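Ulton line-interactive UPS, tower model: long-term review

Reviewed by Siamak Hassanpour
Filed under: Power, Home office

The Ulton is a line-interactive uninterruptible power supply rated at 2,000 VA. It is imported by Irnadeo and sold mostly through electrical wholesalers, with a few units turning up at general computer shops. I bought mine at the counter in Hellham at the normal price and have had it running a home office since August. The office has a desktop, a monitor, a network switch, a modem and a small file server in the cupboard next door.

Mains supply on our street is poor. Full outages are uncommon. Short dips are frequent, mainly in the late afternoon when the air conditioners come on, and the voltage sags far enough that the lights change colour. That pattern suits a line-interactive unit better than the basic standby type, which would switch to battery every time.

Construction

The case is painted steel with a plastic front moulding. The paint is even and the seams are square. Ventilation slots run down both sides, so the unit needs clearance left and right and can't be pushed hard against a cabinet. The manual asks for a hand's width. I would treat that as a minimum in summer, and keep the slots clear of curtains.

It is heavy. The batteries sit low and towards the rear, and the case tips backwards slightly if lifted by the front moulding. There are no handles. Anyone with a bad back should have it delivered and left beside its final position.

The input lead is fixed and 2 m long. A detachable lead would have been preferable, both for replacement and for routing through a desk grommet. The plug is moulded and enters at a right angle, which helps behind furniture.

Outlets are on the rear panel in two banks. One bank has battery backup and surge protection, the other surge protection only. The banks are marked by small embossed text in the same colour as the panel, and it is unreadable in poor light. I put a strip of white tape under the backed-up bank on the first day. Outlet spacing is adequate for ordinary plugs but a plug pack of any size will block its neighbour.

Front panel

The display is a monochrome LCD with a blue backlight. It cycles through input voltage, output voltage, load percentage, battery charge and estimated runtime. Two buttons handle everything. The left one steps through the readings and mutes the alarm when held. The right one is power.

Legibility is good from directly in front and bad from above, and above is where most people will be when the unit is on the floor. The backlight can be set to switch off after an interval. It can't be dimmed. In a bedroom or a studio flat this will matter.

I compared the input voltage reading with a bench multimeter over several evenings. The two tracked closely, with the Ulton reading slightly high throughout. The load percentage moves in coarse steps and is of little use below a quarter load. Treat it as a warning indicator and buy a plug-in energy meter if you want consumption data.

Voltage regulation

The boost and trim stages work through a tapped transformer and a relay. Each change is audible as a single click. On a bad afternoon there are a lot of clicks. The unit holds its output inside the stated window without going to battery during ordinary sags, and this is the main reason to own it.

Sensitivity is adjustable between low, medium and high. On high, mine switched to battery several times a day with no fault I could detect on the meter. Medium stopped that. Low is intended for generator supply, according to the manual, and I have not run it from a generator.

One complaint. The sensitivity setting reverts to high after the unit has been fully shut down and unplugged. I reported this through the Irnadeo support form and received a reply from Houshang Rezaei confirming that it is the intended behaviour. I don't agree with the decision, but the answer was clear and it came from a person.

Transfer time

The specification gives a typical transfer of 7 ms. I don't own the equipment to verify that properly. Farzad Nikzad, who repairs audio gear for a living, brought over a storage oscilloscope on a Tuesday evening and we captured several transfers into a resistive load. All were consistent with the claim. The waveform on battery is a reasonable sine with slight flattening at the peaks.

Nothing on the backed-up bank has reset during a transfer. That includes the modem, which used to drop out whenever the lights flickered and took long enough to resync to end any call in progress.

Noise

In normal operation with a charged battery the fan is off and the transformer hum is audible only with an ear near the case. While charging, the fan runs continuously at low speed. On battery it goes to full speed and stays there. The full-speed note is high and unpleasant. The alarm is worse, but it can be muted for the current event from the front panel, or permanently through the software.

Software

Golestani Power Console is supplied as a download. It installs a background service and a browser-based status page. The interface is plain and loads quickly. Scheduled shutdown, event logging and email alerts all worked once configured. The installer offers to start a cloud account and the option to skip is in small grey text at the bottom of the window.

The USB connection follows the standard power device class closely enough that the open-source monitoring tools recognised the unit with no extra driver. I run one of these on the file server and have removed the vendor package from everything. Readers on Linux should start there.

The log retained by the unit itself is short and loses its time stamps when the battery is disconnected.

Batteries

Two sealed lead-acid blocks sit in a tray behind the front moulding. The moulding pulls off from the bottom edge after two screws are removed. The tray slides forward and the connector separates by hand. It is a sensible arrangement and a replacement could be done by anyone who can lift the tray.

The blocks are a common size. Irnadeo sells a boxed replacement set at a considerable markup over the same capacity from a battery supplier. Cauã Conceição, at the wholesaler, was frank about the warranty position: third-party blocks are acceptable provided the rating matches and the old ones were not the cause of the fault. Get that in writing at your own point of sale.

Runtime

I ran the whole office load from battery with the charge at full and the mains lead pulled from the wall. The switch, modem, file server, desktop and monitor were all running, with the desktop left idle at its login screen and the server serving files as normal. The unit shut its outputs off at 52 minutes. The display had estimated a good deal more than that at the start and corrected itself in jumps during the second half, so the estimate should not be used to plan an orderly shutdown. Set the software to act on battery percentage.

The desktop is an older Dell office machine with a single memory module and it draws little at idle. Under a sustained processor load the runtime will be shorter, and readers with a gaming machine should size accordingly. 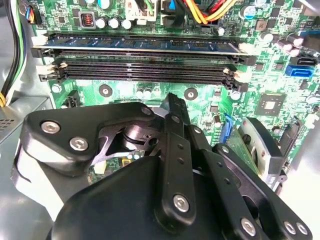
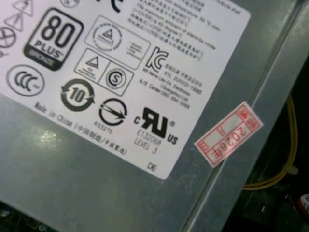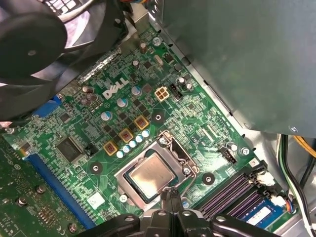 The desktop: memory slots first, then the label with the 80 PLUS Bronze badge, then the Dell logo on the board.

Some supplies with active power factor correction are fussy about the waveform they receive from a UPS. The usual symptom is a desktop that switches off at the instant of transfer even though the UPS itself is not overloaded. With a sine output this should be rare. I would still test it deliberately, with files saved and the machine under load, before relying on the arrangement. Pull the lead, wait, restore it, and repeat a few times. Do the same again after any change of supply.

Recharge is slow. After the full discharge the display returned to full charge overnight, with the fan running throughout. A second outage on the same evening would find it well short of capacity.

Alternatives

Farzad Rashti reviewed the smaller Ulton on this site and his comments on the outlet markings and the software apply here unchanged. The smaller model uses a single battery block and a stepped waveform. For a modem and a laptop it is sufficient and much easier to move. I would not put a desktop on it.

An online double-conversion unit removes the transfer question altogether, at a higher price and with a fan that never stops. In a room where someone works all day I would rule it out on noise.

Rating

Electrical performance is good and the price is fair for the capacity. The fixed lead, the hidden outlet markings and the reverting sensitivity setting are all irritations. Recommended for a home office on poor supply where the unit can be placed on the floor with clear air on both sides.

Update: the left button has become slightly sticky and needs a firm press to mute the alarm. I have raised it with Irnadeo and will amend this review when they respond.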